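Jul 14, 2021
By the organizer, Fisomville Swap Meet and Truck Night
Print this article
E-mail this article

FISOMVILLE SWAP MEET AND TRUCK NIGHT RETURNS IN AUGUST WITH A BIGGER FIELD AND A LATER FINISH

FISOMVILLE – I've been waiting a long time to type this, so I'm going to get right to it: the Fisomville Swap Meet and Truck Night is back this August, and if you've got a box of old parts in the garage or a pickup you're proud of (or a pickup you're not proud of yet, I've brought mine in that condition more than once), I want you to come out and spend the day with us.

We skipped last summer, like just about everyone else did. I had people stopping me at the gas station all winter asking if we were going to run it again, and my answer was always "I sure hope so," and now I get to say yes! The fairgrounds have given us the whole east field this time plus the gravel lot beside the livestock barn, so we can spread out. In 2019 we had 237 vehicles parked for the evening show and I'd like to beat that, but mostly I'd like to see the same faces again.

For anyone who's never been, the event comes in two halves. The swap meet opens to shoppers at 8 a.m. and goes until the middle of the afternoon. That's where you'll find the carburetors, the hubcaps, the bench seats, the boxes marked "misc Ford" that turn out to have three Chevy pieces in them. Then we clear the center lane, the vendors who want to stay pull back to the fence, and the trucks start rolling in at 4 p.m. for Truck Night. We used to shut it down at 8, and every single year people complained, so this year we're going until 10. The fairgrounds will have the pole lights on and the food stands have agreed to stay with us to the end.

Vendor spaces are $30 and each one is big enough for a pickup and a canopy side by side. If you need two, buy two, and tell me when you sign up so I can put them together. You can start setting up at 6 a.m. through the north gate. Please don't come in by the south gate with a trailer – there's a culvert there that has eaten more than one fender, and I'd hate for you to have to shop for a new one before you've even unloaded. Car and truck parts, tools, signs, shop manuals, toys and models, and old gas station stuff are all welcome. No food sales from vendor spaces, and no live animals (we had goats in 2017 and I'm still hearing about the goats).

Truck Night is free to enter. Any year, any make, any condition, as long as it came in under its own power or on a trailer and it doesn't drip all over the grass. If it does drip, bring a pan. You'll get a windshield card at the gate to fill out with the year and model and whatever you'd like folks to know about it. I love reading those cards. Some people write two words and some people fill up the back.

We're giving awards again, and we've changed them around a little. The old list had so many classes that it took an hour to hand everything out, and by the end half the winners had gone to get a burger. So this time we're handing out fewer plaques, and the public picks most of them with a ballot you get when you come in. We'll have Best Original, Best Custom, Best Work Truck, Best Engine Bay and Longest Drive. I'm especially happy about Best Work Truck. A dented half-ton that still hauls hay every week deserves a plaque every bit as much as one with six coats of paint on it. Ballots need to be in the box by 8 p.m. and we'll hand out the plaques at 8:30 from the flatbed.

Ornier, the upholstery shop over in Jurholm, is sponsoring the awards this year and is also running a seat repair demonstration next to the flatbed during the afternoon. I've had two bench seats redone there and I've asked a lot of dumb questions along the way, all of which got patient answers, so bring your own. They'll be showing how to patch a split seam, how to pick foam that won't go flat on you in a year, and how to get a cover on straight without losing your temper. If you've got a small piece you want looked at, a headrest or an armrest, carry it along.
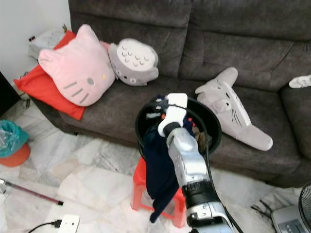 They're also putting up the grand prize for our parts raffle, which is $200 toward any seat work you like. Raffle tickets are sold at the information table until 7 p.m., and you don't have to be there when we draw it, just write your phone number so I can read it. The money from the raffle goes to the high school auto shop, and this year they're hoping to put it toward a new tire machine. The one they've got is older than I am, and I'm no spring chicken.

The kitchen at Kaewkla is bringing its noodle truck back, and I know for a fact that some of you come for that and only look at the vehicles while you're standing in line. There'll be burgers and corn too, plus lemonade and coffee. We'll have music on the loudspeakers through the evening, mostly the old stuff, and I've promised to keep it low enough that you can hear an engine when somebody starts one up.

General admission is $5 for adults and free for kids under 12. Parking for spectators is in the hayfield across the road, and there'll be folks in orange vests to wave you in. Last time out we had some 1,000 people through the gate and the line got pretty slow around supper, so if you can bring small bills, please do. We've added a second ticket table as well. Dogs are fine on a leash, but that gravel gets awfully hot in the afternoon, so think about their feet.

A few other things I get asked every time. Yes, you can put a "For Sale" sign on your truck, no extra charge. Yes, motorcycles can come, and we'll park them together up by the barn. No, you can't do burnouts, not even a little one on the way out. If it rains, we go ahead anyway, unless the field is too soft to park on, in which case we'll use the gravel lot and squeeze in as best we can. I'll post a sign at the fairgrounds entrance by 6 a.m. if anything changes.

Vendor forms are at the fairgrounds office and on the counter at Ornier in Jurholm. Get yours in soon if you want a spot along the fence, as those always go first. If you've had the same spot for years, I've penciled you in, but I still need the form and the $30 to make it official. The exact date and a map of the field are printed on the top of the form, and there's a phone number at the bottom that rings in my kitchen. Call before 9 at night and I'll be glad to talk trucks with you.

Print this article
E-mail this article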